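About Brovine

Brovine tests whether machines can do ordinary chores yet. We started with two people and a rented unit on Ospina Street. We now run 30 chores, from folding towels to sorting bolts on a shop bench, and we publish the result of every one.

Our customers are care homes, small kitchens and workshops that have been offered a robot and want to know what they would be buying. We don't build robots and we take no commission from companies that do.

How we test

Each chore is run 200 times on the same equipment. A run counts only if the job is finished without a person stepping in. Dropped items, wrong settings and doors left open are all failures. We also record how long a person takes to do the same job.

Results so far are mixed. Moving boxes of one size from shelf to cart is close to ready. Laundry is slow. Kitchen work depends on the object: a mug is easy, soft food is hard. Our Romeo arm passed 161 of its 200 runs at loading a plate into a microwave, and most of the failures came at the door.

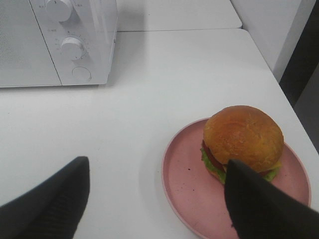 Groduda, Sun 29 September

The kitchen bench has a white microwave with round knobs and a push button, and a pink plate with a hamburger on it. Food like this gets its own score sheet, with separate marks for grip, for shape after handling and for where the plate ends up.

The next set of results comes out in December. Visits to the Groduda site are by appointment, weekdays only. Use the contact form and tell us which chore you want to see.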